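Celance Picking Software Group
Minutes of technical meeting, 29 August 2025

Present: Slavica Vukadinović (chair), Amnuay Thammasiri, Zinhle Adams, Chanida Thammasiri (minutes)
Apologies: Nantana Petchrat

1. Previous minutes

Accepted with one correction. Item 4 should read "depth threshold", not "depth filter". The action on the log format stays open with Nantana.

2. Grasp planner (Amnuay)

The Hemmin planner now scores candidates in a single pass and returns the best 14 to the motion layer. The previous build returned every candidate above the cut-off, and the motion layer spent most of its budget rejecting poses that put the wrist through a bin wall. The wall check now runs before scoring, using the sloped wall model in place of a plain box.

Slavica asked whether the sloped model is loaded from the cell configuration or hard-coded. It is hard-coded for the gray bin. Amnuay will move it to configuration before the Lerkgate branch is merged.

Planning time limit remains at 200 ms per cycle. Requests that run over return the best candidate found so far, with a flag set. Zinhle noted that the flag is not written to the log at present, so late results cannot be separated from normal ones afterwards. Agreed that this be fixed ahead of any further tuning.

3. Perception (Zinhle)

Segmentation on mixed bins was discussed at length. Three behaviours are of concern.

Clear packaging: depth returns through clear plastic are sparse, and the mask tends to follow whatever is printed or packed inside. The planner then receives a target narrower than the object. Zinhle proposes to grow the mask from the colour image where depth is missing. Slavica has no objection provided the source of each mask pixel is kept.

Soft goods: work gloves are being split at the change of fabric colour, so that cuff and fingers come back as two instances. Merging on height continuity works on the recorded set but also joins neighbouring items that touch. No decision. Zinhle to try a merge cost that takes edge length into account.

Arm occlusion: the self-filter removes the links correctly but not the cabling, which does not follow the kinematic model.
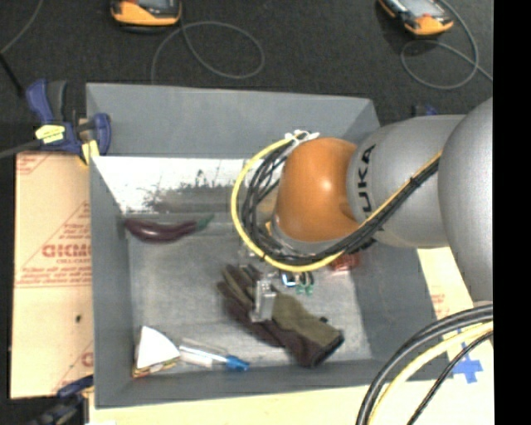

Photo: Celance / Z. Adams. Cell view, gripper above glove.

Amnuay suggested inflating the filter volume at the orange joint to take in the yellow cable loop and the black strands beside it. Zinhle's view is that a fixed inflation large enough to cover the loop would also blank valid points on objects beneath it. The small pieces lying between the loop and the glove are the sort of target that would be lost. She prefers a per-pose mask, recorded with the bin empty and looked up by joint angles. The table would hold 2000 poses. Memory is not a concern, but the recording procedure has to be repeated whenever the cables are re-tied.

Agreed to build the per-pose mask as a trial. Fixed inflation stays in as the fallback, off by default.

4. Worn bin surfaces

The scuffed floor and the dark patch on the white sloped panel both give texture that the background model treats as change. Chanida asked for repainting to be costed. Slavica prefers that the software cope, as customer bins will be no cleaner. The background model is to be retrained on the bin in its present state - repainting would invalidate the June recordings in any case.

5. Motion and control

Two open faults on the tracker.

The first is a velocity step at the hand-over between the approach segment and the final descent. Amnuay has traced this to a blend radius of zero being sent when the two segments come from different planner calls. Patch in review.

The second is that the descent stop condition reads an unfiltered force value. A filter adds delay, and the group did not agree on how much is acceptable with rigid objects under the finger. Held over until Nantana is present.

6. Tooling

The Jarkska replay tool now opens recordings without the robot driver installed. Playback drifts against the joint log on long files. Chanida believes the tool uses arrival time where it should use the sensor stamp, and will confirm.

7. Actions

Amnuay: wall model to configuration; blend radius patch through review.
Zinhle: per-pose cable mask trial; revised merge cost for soft goods; background model retraining.
Chanida: log the late-result flag; check time stamps in Jarkska.
Nantana: log format (carried over); proposal for force filtering.

Next meeting to be set once the Lerkgate merge is complete.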